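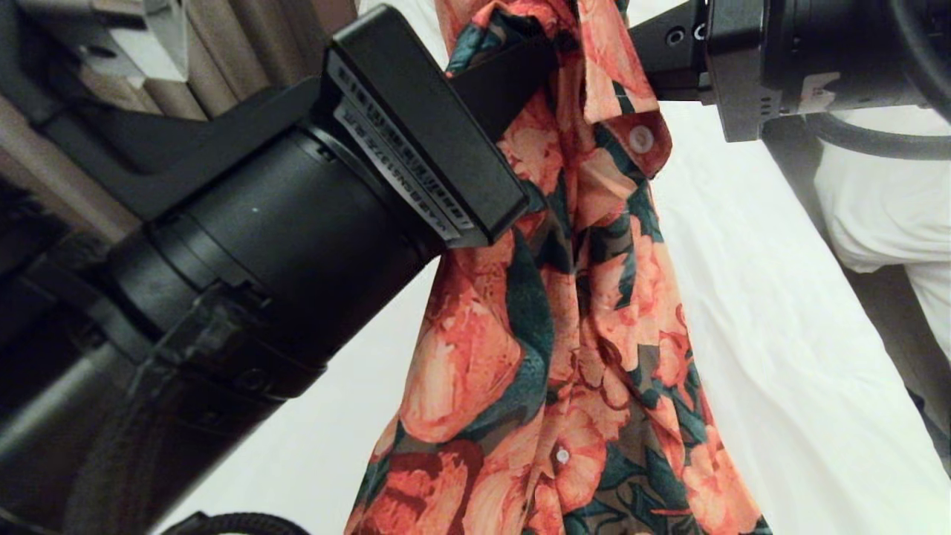
Figure 2. Two-arm hold on a printed button-up shirt during collection. The left gripper pinches a gathered fold near the top of the garment; the right gripper holds a second point near the collar.

3.2 Collection of Garment Demonstrations

All demonstrations were recorded at the Altley site on a pair of robot arms operated by a person. Garments are handled over a surface covered with a white sheet. The operator grasps the garment at two points, raises it until the body hangs, and then lowers it for folding. The hold shown in Figure 2 falls between the raise and lower phases. We treat it as a separate labeled segment, as the quality of the two grasps has a strong effect on the fold that follows.

The garment set was assembled by Senga Drummond and contains 241 items, including shirts, trousers, towels and children's clothing. Densely printed fabrics were included on purpose. In early trials with plain shirts only, the model learned to find the collar from its outline and did poorly when a pattern of flowers or leaves ran across the collar edge. Buttons are marked in the labels wherever they are visible, and the front placket is marked as a line.

Operators were asked not to correct an uneven hold unless the garment was at risk of slipping. The two grasp points therefore often differ in height, and the top of the garment is stretched at a slant. Such episodes were kept. An episode was removed only if a gripper lost the fabric, if an arm reached a joint limit, or if the recording stopped early.

The full collection holds 3000 episodes. Of these, 900 were set aside for testing and were not used at any stage of training. No garment appears in both parts. Labels were drawn by Lino Pellegrini and checked by Kirstin Cowie, with disagreements settled by a joint review of the recording. The most common disagreement concerned the start of the hold segment when a thin fabric was still swinging. The segment is taken to begin at the first moment both arms are at rest, whether or not the hem has settled.

Labels are stored in the Grirnik format, with one file per episode.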